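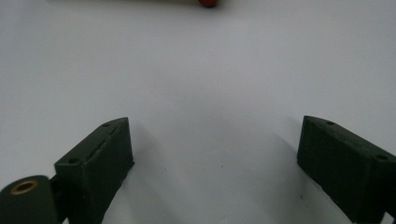 Weiß, glatt und matt: eine Tischplatte. Oben am Rand leuchtet etwas Rotoranges.

Warum ist der weiße Tisch gar nicht weiß?

Von Svetozár Paulík

Ein Tisch ist ein geduldiges Ding. Er lässt sich mit Saft begießen, mit Ellbogen belasten und mit Hausaufgaben beleidigen, und er sagt nie etwas dazu. Zum Dank schaut ihn kaum jemand richtig an. Das holen wir jetzt nach.

Fragt man Kinder, welche Farbe die Platte auf dem Foto hat, rufen alle: Weiß! Erwachsene rufen das auch, nur langsamer. Wer aber genauer hinsieht, findet ein helles Grau. Oben links wirkt es etwas kühler, in der Mitte zieht sich ein hellerer, wärmerer Streifen durch. Angemalt hat das niemand so. Dein Gehirn weiß eben, dass Tische dieser Art weiß sind, und meldet der Einfachheit halber: weiß. Das Gehirn ist manchmal ein bisschen faul und findet sich dabei sehr schlau.

Was macht eine Fläche überhaupt weiß?

Im Tageslicht stecken alle Farben des Regenbogens. Fällt es auf etwas Rotes, dann wirft das Rote vor allem den roten Teil zurück und behält den Rest für sich. Eine weiße Fläche ist großzügiger. Sie wirft fast alles zurück, was sie bekommt. Bekommt sie weniger Licht, kommt auch weniger zurück, und wir sehen Grau. Scheint eine gelbliche Lampe darauf, wird sie gelblich. Ein weißer Tisch redet also jedem Licht nach dem Mund.

Und warum spiegelt er nicht?

Ein Spiegel wirft doch auch fast alles zurück, und trotzdem kann man sich in dieser Tischplatte nicht die Haare kämmen. Das liegt an der matten Oberfläche. Sie fühlt sich glatt an, aber unter einem starken Mikroskop sähe man lauter winzige Hügel und Täler. Stell dir vor, du wirfst 600 Flummis auf einen Turnhallenboden: Sie springen ordentlich wieder hoch. Wirfst du sie auf einen Kiesweg, springen sie in alle Richtungen, und du suchst bis zum Abendessen. Genauso geht es dem Licht. Auf dem Spiegel bleibt es in Reih und Glied, auf dem matten Tisch fliegt es durcheinander. Ein Spiegelbild kommt dabei nicht heraus — dafür blendet es auch weniger, wenn du am Fenster liest.

Der Nachteil heißt Krümel

Auf einem gemusterten Holztisch kann ein Brotkrümel jahrelang ein zufriedenes Leben führen. Auf Weiß ist er sofort berühmt. Das liegt am Kontrast, also am Unterschied zwischen Ding und Untergrund. Etwas Rotoranges oder Dunkelgrünes springt ins Auge, etwas Blassbeiges verschwindet beinahe. Wer unbedingt kleckern möchte, sollte daher zu Vanillepudding greifen. Von Roter Bete rate ich ab. Ich habe es im Mai versucht und werde noch heute darauf angesprochen.

Zum Ausprobieren

Du brauchst ein weißes Blatt Papier, 2 Bauklötze in verschiedenen Farben und eine Lampe mit Schirm.

Lege das Blatt auf den Tisch und stelle den dunkleren Klotz darauf. Schalte die Lampe ein und schiebe sie langsam um das Blatt herum. Wo ist das Papier am hellsten? Wo würdest du mit Grau malen?

Nimm nun den bunteren Klotz und halte ihn ganz dicht über das Papier. Mit etwas Glück siehst du darauf einen schwachen farbigen Schimmer. Auch das ist zurückgeworfenes Licht, diesmal auf einem Umweg über den Klotz.

Danach bitte die Klötze wegräumen. Der Tisch sagt zwar nichts, aber andere im Haus schon.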